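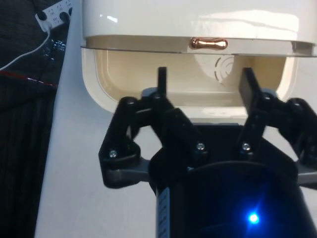
Cleaning and looking after lidded countertop appliances

Rice cookers, bread machines, multicookers and the rest of the things with a lid that swings up all get dirty in the same places. The tips on this page work for most of them. If your manual says something different, go with the manual.

Before you start

Unplug it and let it cool with the lid open. Take out whatever comes out: pan, rack, paddle, drip cup, inner lid. Put the small parts in a bowl so they don't go down the drain with the dishwater. Never run water into the body of the machine or set it in the sink, even for a second.

The rim under the lid

Steam collects on the underside of the lid and runs down to the rim. In a week or two you get a sticky line there that catches flour and dust. Wrap a damp cloth around the handle of a teaspoon and run it along the whole edge, then go over it again with a dry cloth. If the line has hardened, lay a warm wet cloth on it for 3 minutes first. Don't scrape with a knife. A scratch on a glossy lid will be there for as long as you own it.

White lids

Dish soap on a soft cloth handles most of it. For yellow spots from turmeric or tomato, mix baking soda with just enough water to make a paste, dab it on, leave it 4 minutes and wipe it off with light pressure. Rinse the cloth and wipe again, or you will have a white haze when it dries. Skip scouring powder and the green side of the sponge. Streaks come off with a dry microfiber cloth.

Copper-colored handles and latches

Many of these are a thin finish over something else and should not be treated like a copper pan. No lemon and salt, no vinegar, no metal polish. Soap, water and a soft cloth are enough. Dry it right away so you don't get water marks. A cotton swab gets into the place where the handle meets the lid.

Molded grooves and vents

Curved grooves and grilles hold grease and crumbs. Start dry. An old soft toothbrush or a clean paintbrush, 1 inch wide, will lift out most of what is in there. Hold a piece of damp paper towel below to catch it. Follow with a barely damp swab, one groove at a time. Don't spray cleaner at a vent, since you can't see where it goes.

Corners

Rounded corners are easy if you use a folded cloth and your thumb. Work from the back wall toward you so the crumbs end up in front, then pick them up with a damp paper towel. Turning the machine upside down and shaking it mostly moves the crumbs into the hinge.

Smells

Leave the lid up overnight after cleaning. If it still smells of garlic or fish in the morning, put a small dish of baking soda inside, close the lid and leave it for the day. Take the dish out before you plug anything in. Put a note on the lid if other people use the kitchen.

Reader tips

Khang Đàm keeps a folded dish towel beside the machine and dries the underside of the lid every time he opens it after cooking. He says the rim stays clean for twice as long.

Boonmee Kaewsai does hers on Tuesday, when the trash goes out, and changes the cloth at the same time.

Storing it

Dry everything, including the cord. Put the removable parts back inside with a paper towel between them. Close the lid without latching it, if yours allows that, so the seal isn't pressed flat for months. Don't stack anything heavy on top.

Next page: Getting burnt sugar off a baking sheet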